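Last updated: 17 Mar 2022

clillura_fan
Got the Wysocka planner running on cloth overnight and wow, it proposes corner grasps on plain white fabric now! Trained on 374 hand-held demos, 53 held back for testing. I'm so happy with this release.

galtska
Nice, but pale fabric next to a glossy surface still wrecks my depth. I'd mask the glare first.
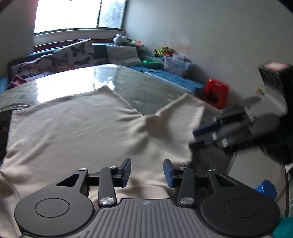 wirk80
Does the planner need depth at all?

clillura_fan
It runs on RGB alone if you set depth weight to zero in the config.

galtska
Runs, sure. I don't trust the fold heights it guesses. Stereo every time.

Annick Marchal
Disagree, I dropped depth in February and my corner picks got better. Try a shorter action horizon before you buy more sensors!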